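Hand-held gripper faults: FAQ

Last updated September. Questions not covered, ask Mareike Thiele or put it in the Flalleck channel.

Jaws closed on plastic and now they won't open. What do I do?
Let go of the trigger. Don't yank. Film gets pulled into the linkage arms and yanking makes it worse. Lay the tool down, ease the plastic out by hand, then open slowly.

Can I keep recording while I clear it?
No. Stop, mark the run as failed, start a new one. We lost 174 runs to people who kept going and had fingers in teh linkage.

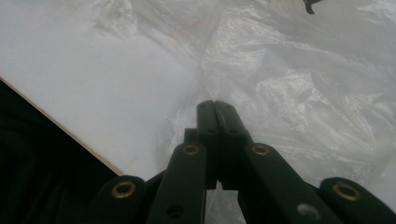 Jaws shut, tips in the plastic sheeting. Check the pivots before you open.

Which pivots?
The ones with the brass-colored rings. Look for film wrapped under a ring. If a ring has lifted, tool goes in the red bin, tag it, done for the day.

Width reads 7 with the jaws shut. Broken?
Probably not. Needs zeroing. Close on nothing, hold 2 seconds, zero. Still 7? Tag it and tell Henrik Schmieder.

Pinched a finger. Do I report it?
Yes, every time, even no mark. Form's on the Astumari page. Zbigniew Kwiatkowski reads them all the same day.

Can I use scissors on stuck film?
Blunt ones only, and away from the cable. Knives no.

When is the new guard comming?
Ordered from Albers. No date yet.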